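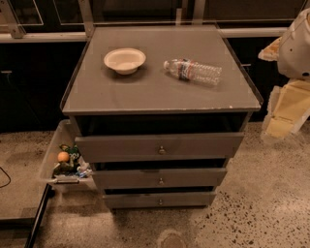 Tabletop items and drawer unit at the clearing station, robot arm at right.

Workplace and Employment > Automation > Job duties

Room clearing is being moved to a robot. What should be settled with staff first?

Posted by Lucinda Pennington, Oct 11, 2018
Viewed 537 times

I supervise the room services team at the Hinds family center in Goltow. The team has 14 members, most of them part-time. Their work consists of returning the activity rooms to order between bookings: clearing cups, bowls and bottles from surfaces, putting toys back into bins, closing drawers, and reporting anything broken.

Management has decided that a robot supplied by Ornia will take over part of this work. At present it operates at one station only. The station has a gray chest of drawers with a flat top, and a clear bin of small toys beside it. The robot is given items such as a paper bowl and a plastic water bottle to deal with, and one of my staff attends throughout. The attendant sets out the items, watches, stops the robot when necessary, and writes down what happened.

No positions are to be removed this year, and this has been confirmed in writing. However, the written duties have not been changed. Staff are being asked to attend the robot and also to complete their usual rooms in the same shift. Two of them have asked whether attending is a different job with a different pay grade. Others have asked who is answerable if an item is thrown away that a family wanted to keep.

I would be grateful for advice from anyone who has dealt with a similar change. In particular, should the duties be rewritten now, or only after the robot has been accepted for regular use? The notes from the station also go to the supplier, and I do not know whether staff should have been asked about that.

Pouran Moradi
Member, 3592 posts

The duties should be rewritten now. A trial period is still working time, and the person attending the robot is performing assigned work during it. I was a staff representative at Titis when automated carts were brought into the linen rooms, and the delay in settling this point caused more ill feeling than the carts did.

I would suggest that you prepare a short interim statement of duties. It need not be final. It should state that attending the robot is a separate assignment, that a person assigned to it has no rooms to clear during that time, and that the attendant may stop the robot at any moment without asking permission. Please have the last point put in plain words and posted at the station. Some of our newer staff hesitated to stop a cart because they believed a supervisor had to approve it.

With regard to pay, the answer depends on your agreement and on local rules, so it should go to your personnel office in writing. At our site, attending was placed in the same grade for the first period, with a review date. The review did result in a higher rate for those who also trained others. Ask for the date at the outset. Ours was moved twice.

Lost property should be treated as it is now. If your present rule is that a bowl or bottle left on a surface may be discarded at closing, that rule can apply to the robot. Toys and anything found in a drawer are a different matter. I would have a member of staff decide on those for as long as the trial lasts, and I would not accept a procedure under which the attendant is blamed for a choice made by the machine.

As to the notes, they should record the work and leave out the name of the attendant. If the supplier requires names, staff are entitled to know the purpose and how long the notes will be kept. Our staff received 14 days' notice of this and were able to submit comments.

hallway_b

They will say no jobs are going and then not replace people who leave. Get it in writing for next year too. That is what happened where my sister works.

Lucinda Pennington

Thank you both. I have asked the personnel office for an interim statement along the lines described, and for a review date. The request to attend without rooms to clear has been accepted for morning shifts. Afternoon shifts are still under discussion, as bookings are heavier then.

The comment concerning staff who leave is a fair one. The written confirmation covers this year only and does not mention vacancies. I will raise it at the next staff meeting.

Pouran Moradi
Member, 3592 posts

Please ask for the afternoon shifts to be covered by the same rule before the trial is extended to a second room. If extra hours are needed to allow for it, those hours belong in the cost of the trial.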